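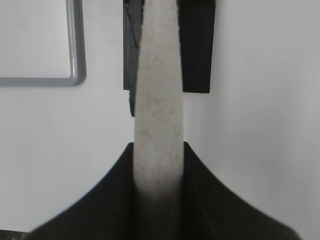 Please, please don't throw the skinny bits away, a customer wrote to us back in May, because the skinny bits are the ones I can never buy anywhere.

I read that message standing up, with my coat still on, and I've been thinking about it ever since. So today I get to share some news I'm really happy about: Landeo is opening an offcuts room! It's called Tatilance, it opens in August 2019, and it's in the back half of our workshop in the Yatsenko Building (same entrance as always, then left past the cutting tables).

If you're new to us, Landeo is a small sewing and cutting workshop. We make the Adham line of bags, cases and sleeves, and we cut parts to order for other small makers. Cutting leaves leftovers. Some of them are big enough to use again, and we've always been good about those. The long narrow strips and the little black tabs and flaps went into a bin, and I'm a bit embarrassed by how long we let that go on.

Well, no more bin. Since May we've been pulling out everything that's still usable, and we'll open with 482 bundles on the shelves. I tied a lot of them myself while listening to the radio, so if your knot is terrible, that's mine.

The pale gray with the tan and brown flecks is my favorite. I love it next to plain black, and I'd put the two together on almost anything – a strap, a book cover, the edge of a pencil case. It comes mostly as long strips, and they aren't all one width from end to end, so plan on trimming if you need a perfect edge. The black comes as flat pieces in all kinds of shapes. A few have a crease in them from storage. We put the creased ones in their own bundles and they cost less.

Prices are simple. Every regular bundle is 2 dollars. Creased ones are half that. If you teach a class or run an after-school club, write to us first and we'll put together a mixed box of up to 300 pieces, sorted by color, and you only pay for the box.

The room itself is 200 square feet, so it's cozy! There's one long table where you can untie things and hold them up against whatever you brought from home. Please do bring the thing you're fixing. It's so much easier to match a gray in person than from a picture on your phone, and our lights are pretty close to daylight.

A few things people have already asked me. Yes, you can buy just one bundle. No, we can't hold bundles for you, at least for the first month. We don't take other people's leftovers right now – I'd love to, but we don't have the shelves. And the regular Adham bags aren't changing at all, they're made from the same materials at the same prices.

Tatilance will be open whenever the workshop is open. Writers and editors who'd like a look before opening are welcome to come by, and we can send a small sample bundle if you're too far away. Ask for the Tatilance desk at Landeo, Yatsenko Building, and tell us if you'd like the gray, the black or a mix.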